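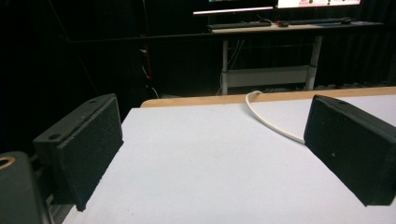

Teach week at Trondlow ended on Wednesday, and the first kitting cell goes over to the day shift in May. I have been the process tech on it since the start, and I want to write down what changed in the job before I forget how the old one worked.

The old job was simple to describe. A kitter stood at a bench with a pick sheet, took small parts out of bins, and laid them into a tray in a fixed order. A finished tray went to assembly in Grosville on the afternoon truck. The standard was 22 trays an hour, and most people on the line could hold that for a full shift if the bins were kept stocked. New hires took a few weeks to get there, mostly because of the clips, which tangle.

The cell is meant to do the same picks from demonstrations. A person does the task with a hand-held gripper, the motion is recorded along with what the gripper's camera sees, and the software from Clalska trains on the result. We were asked for 200 good demonstrations per part family before the first training run. A good one means a clean approach, one grasp, one release, no correction in the middle. If the part slips and you catch it, that one gets thrown out, even though catching it is what a skilled kitter does all day.

That last rule caused the most argument. The people who were fastest at the bench had the highest reject rate in the first two days of recording. They pick two clips at once, turn one over with the ring finger, and drop both without looking. With two flat pads you cannot do any of that. You have to open, line up, close, lift, and wait. One kitter with a lot of years on the line said it was like writing with a ruler. By the fourth day she had the lowest reject rate of anyone, and she had also worked out that the flat washers come up easier if you slide them to the edge of a fixture first. We changed the work instruction to match.

Some notes on the pads, for anyone setting up something similar. Flat foam-type faces are forgiving on molded parts and poor on anything oily. Our washers arrive with a film on them from the supplier. Wiping the parts first gave us clean recordings and a trained model that expected wiped parts, so we went back and recorded again with the film on. That cost a shift. Check pad wear at every break. Check that the fingers close parallel. Keep the cable on the outside of the wrist, or you will teach the system to avoid a cable it will never have.

As for the jobs, the numbers are these. Kitting had 5 people on days before the project and has 5 now. Two of them are assigned to the cell, which means loading bins, clearing faults, and recording new demonstrations when a part changes. The other three still kit by hand, because the long harnesses and the bagged hardware are out of scope. The plan I have seen keeps that split through the fall. I have not seen a plan past that, and when people ask me I tell them so.

The pay question is not settled. Recording is graded as kitting work. The two people doing it now make decisions I would have expected from a technician, such as when a set of demonstrations is too uniform and needs the tray moved or the parts rotated. I put that in writing to Younis, the staffing firm that holds three of the five contracts, and to our own plant office. The plant office has it under review. Younis asked for a task list, so I wrote one, and it came to two pages.

There are physical differences too. Bench kitting is hard on the thumbs and the neck. Recording is hard on the forearm, since the tool is held out in front of the body the whole time. We limit it to 40-minute blocks and swap. Running the cell is easy on everything except attention. The fault light comes on, you clear it, then you wait, and the waiting is tiring in a way the bench was not. One of the two operators has asked to split her week between the cell and the hand line. I think that request should be the default schedule.

Open items on my list: a second set of pads for the oily parts, a proper hook for the tool between takes, and a decision on who signs off a training set. Right now I do it, and the kitters are better at it.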